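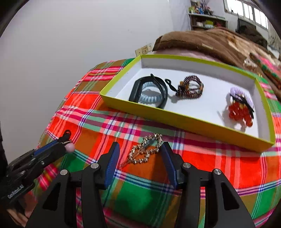
10 October 2020, Elterau. Hand-held grippers, left and right unit, jaw pads and linkage play. Left unit has been closing unevenly since the pads were changed in May. Stripped both, cleaned the pivots, new grease, same grade as before. The four silver screws on the linkage went back in by hand first, then crosswise, two on each side. Last time one side was run down before the other had a thread in it, and the finger sat proud. Pads are the dark blue ones from Tiedemann, glued, not clipped. Fine stuff like the gold chain bracelet is the worst case for a pad edge that has lifted: the links get under it and pull. Check with a fingernail along the full length before signing off.

Counter on the right unit read 3571 closures at strip-down. Hauke wants pivots greased every 300 from now on, and I have changed the sheet. Left unit read 246, so the counter was reset at some point and not written down. Kevin to ask Stoston. 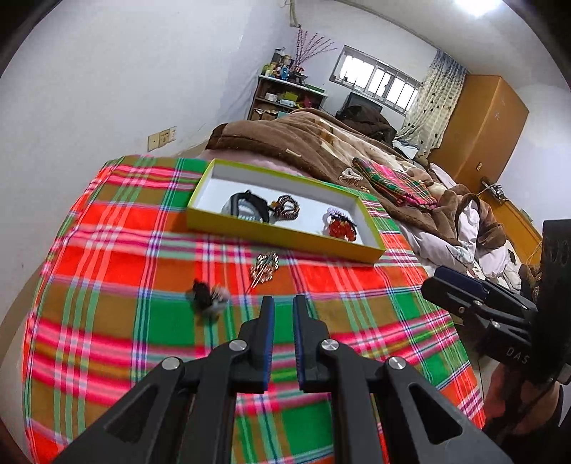

Play at the fingertips after reassembly: left 2 tenths, right not measurable with the feeler set we have. Left is within limit but I don't like it. Suspect the bushing in the outer joint — the bore looked oval under the loupe, and Henrike thought so too. Ordered a pair from Umus.

Zero position redone on both units, fingers closed on the thin shim, then open and closed ten times and read again. No drift on the right. Left came back one count high twice, then stayed put.

Open: bushings, counter question, second tube of grease is nearly empty. Pascal has the torque driver, need it back before the left one comes apart again.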